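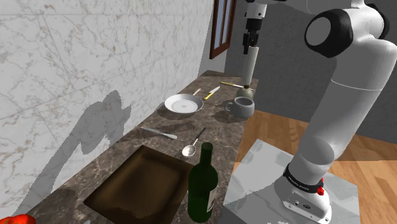 The Long Counter

In Plollville the kitchens are getting longer, and the people who cook in them are not always happy

When Ívar Lauritsen moved to Plollville, he rented two rooms above a shoe repair shop. The kitchen was a sink, two burners and a board that he put across the sink when he wanted to cut an onion. He cooked there for 8 years, and he says he never ate better in his life.

Now he has a proper house at the edge of town, in the new quarter called Zoltstead, with a counter of more than four meters. "I walk," he told me, and he showed me with his feet. "The salt is there, the stove is here. In the evening I am tired from making soup."

I visited him in August, when the windows were open and every family in the street could smell the dinner of the others. I came to ask about a thing I had noticed in the past years, each time I was invited to somebody's new home. The first room they want to show you is the kitchen, and the first thing they put their hand on is the counter. They stroke it like the neck of a horse. Then they take you out for dinner.

The old kitchens in the town were small for a simple reason. The heat came from one stove, and it was cheaper to warm a small room. In the houses near the river you can still find them, with the table pushed against the wall and a shelf above it where the bread was kept away from the mice. A woman standing at the table could reach the stove, the shelf and the water without lifting her heels. She had probably no love for this room. But her grandchildren, who inherited the house, often tell me that the work went quickly there.

Đức Nghiêm has designed kitchens in this part of the country for 17 years. His office is called Lục, which means "green" in Vietnamese, and it has one green wall and a very good coffee pot. He is a patient man who speaks slowly and draws while he speaks.

"People come with a picture of a surface," he said. "They want it dark, or they want it white, and they want it to go on and on. I ask them, what did you eat yesterday? They become quiet."

He has a method for this. Before he draws anything, he asks the family to put a strip of paper tape on their old counter, on every spot where they really work during one week: where they chop, where they open the mail, where the child does her homework. Then he comes and measures the tape. In most homes, he said, the part used for cooking is not wider than 53 centimeters. It lies nearly always between the sink and the stove, and if there is a window, it moves a little toward the window.

The rest of the counter fills itself. A fruit bowl arrives, then a second bowl for keys, then the machine for waffles. Mr. Nghiêm is not against this. He only thinks that the family should know what they are paying for, as stone is sold by length and the keys could lie on something cheaper.

I asked him what he has at home. He laughed and drew it for me on the back of an invoice: a small U, open to the dining table, with a piece of beech for cutting and steel around the sink. He has no cupboard above his head. "My mother is short," he said. "She visits often, and she cooks better than me."

Not everyone in Zoltstead agrees with him. A neighbor of Mr. Lauritsen, who bakes bread for half of the street, told me she would take one more meter if she could get it. She rolls her dough in long ropes and leaves the loaves in a row to rise. On the morning when I came, the row reached from the wall to the refrigerator, covered with towels, and her husband was drinking his coffee on the stairs. For her the long counter is a workshop. She goes up and down beside it from five o'clock and doesn't complain about her feet.

The quarter was built on the ground of the old Sorkotine works, where buttons and combs were pressed until the factory closed. Some of the older residents worked there. One of them explained to me that the workbenches had been very long too, but each person had only a short piece of it, marked with paint, and everything needed was inside the marks. If a tool stood outside, you called the foreman.

Mr. Lauritsen liked this story when I told it to him. In the evening he made fish soup for us, and I saw that he had already found his own solution. He had carried the salt, the knives, the oil and his old sink board to one end, next to the stove, and there he stood the whole time, hardly turning. The other three meters were for the newspaper, which he reads with all the pages spread out.

The soup was excellent. We ate it standing up.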